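4. Weighing the tubes: what we did and what we learned along the way

Readers who have tried to find out how often children brush at home will know the trouble we started with. Parents are kind people and like to give a kind answer. In our first round of interviews in Drusov almost every mother and father told us that teeth were cleaned morning and night, and we have no wish to call anybody a liar, but the state of the children's gums told a rather more mixed story. We wanted a measure that asked very little of the family and did not depend on anyone's memory at the end of a long day. After a good deal of talk we settled on the toothpaste itself.

4.1 Handing out and collecting

Each household was given plain white tubes of an ordinary mild mint fluoride paste, one tube for each child taking part, with the child's study number on the cap and again on the crimp (caps get swapped, as we learned in the pilot). Every tube was weighed before it left us. Families were asked to use it as they would any other, to keep it for that child alone, and to bring it back at the end of term in the padded envelope we supplied. The recruiting was done through three primary schools, two in Drusov and one in the village of Imier, and we owe the school secretaries a great deal for their patience over the envelopes. In all, 753 tubes came back in a fit state to be weighed.

Figure 2. Robot arms and headphones on a white tabletop.
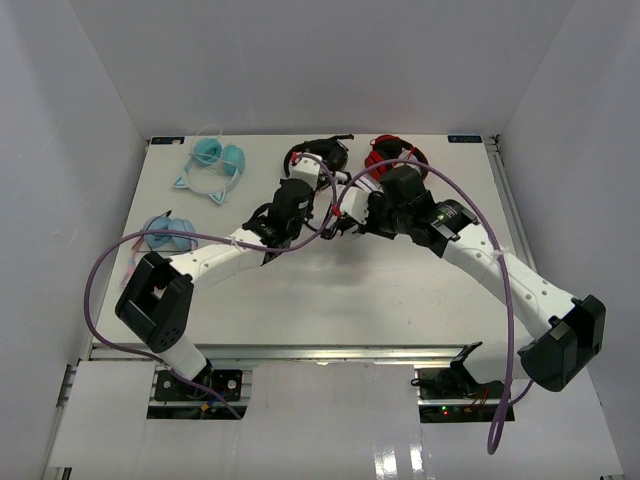 The period of use was 10 weeks, beginning in September, when the new school year gives many families a natural moment to take up a fresh routine. We did think about starting in the summer holidays and decided against it. Children go off to grandparents, brushes are left behind in caravans, and a tube that has spent a fortnight in a suitcase cannot tell us very much. A term-time start also let us collect from the classroom, and the children rather enjoyed carrying their envelopes to the front.

4.2 From grams to brushings

Turning a lost weight into a number of brushings is less simple than it sounds, and we would like to be open about how we went about it. One child has a smear of paste put on the brush by a careful father, and the next squeezes out a great curl of it because it looks nice. We therefore asked each family, at the first visit, to show us what they usually did. Kristýna Čierny sat with the child at the kitchen table or by the basin, let whoever normally held the tube put the paste on the brush, and weighed the tube before and after. She did this three times over with every child and took the middle value as that child's "usual helping". The total weight lost over the term, divided by the usual helping, gave us our estimate of brushings.

Kamrul Weerakoon pointed out early on that a helping measured in front of a visitor may well be tidier than one squeezed out at half past seven with the school bus coming. If so, our helpings are on the small side and our estimates of brushings on the generous side. We repeated the kitchen-table weighing at the end of term with those Imier families who were willing, by which time everyone was used to us, and the helpings had indeed grown a little. We have used the later value wherever we had one and the earlier value otherwise, and we mark the two kinds separately in the tables of the next section so that readers may judge for themselves.

4.3 Things that go wrong with tubes

Toothpaste leaves a tube in all sorts of ways that have nothing to do with teeth. It is trodden on. It is used to clean trainers, and in one home a younger brother had drawn a very handsome whale on the bathroom mirror. We asked parents to write such mishaps on the back of the envelope, with no blame attached, and we found them wonderfully frank when the question was put in that way. Tubes with a noted spill were kept apart from the main count. Split tubes and tubes shared between brothers and sisters were left out altogether, as were those that arrived without a cap, for paste dries at the neck and loses weight in doing so. 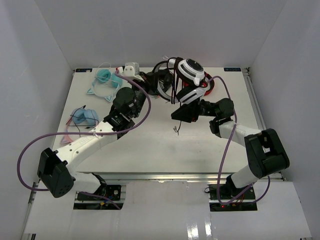
We also left a set of unopened tubes on the shelf of our own store room at Vrabec for the whole of the term, and weighed them on the same day as the returned ones. Their weights had barely moved, and we took some comfort from that. Janka Říha did all the weighing on one balance, and she did not know which school a tube had come from until the figures had been entered.

4.4 Asking the parents as well

We did not give up on the parents' own account, and it would have been a pity to do so. At collection each family filled in a single sheet asking how often the child had brushed in the past week, who had been in the room, and what usually got in the way. The wording was borrowed, with thanks, from an earlier questionnaire by our colleagues in Grollville, and Ctibor Bartoš put it into the plain everyday Czech that he uses with families in the clinic. The last of these questions brought by far the longest answers. Tiredness was named often, and so were sore mouths from wobbly teeth, a strong dislike of mint, and late swimming lessons after which the child simply fell asleep in the car. Kurniawati Kusuma read every one of these replies and grouped them by hand, and her groupings are the ones we rely on when we come to compare the sheets with the tubes.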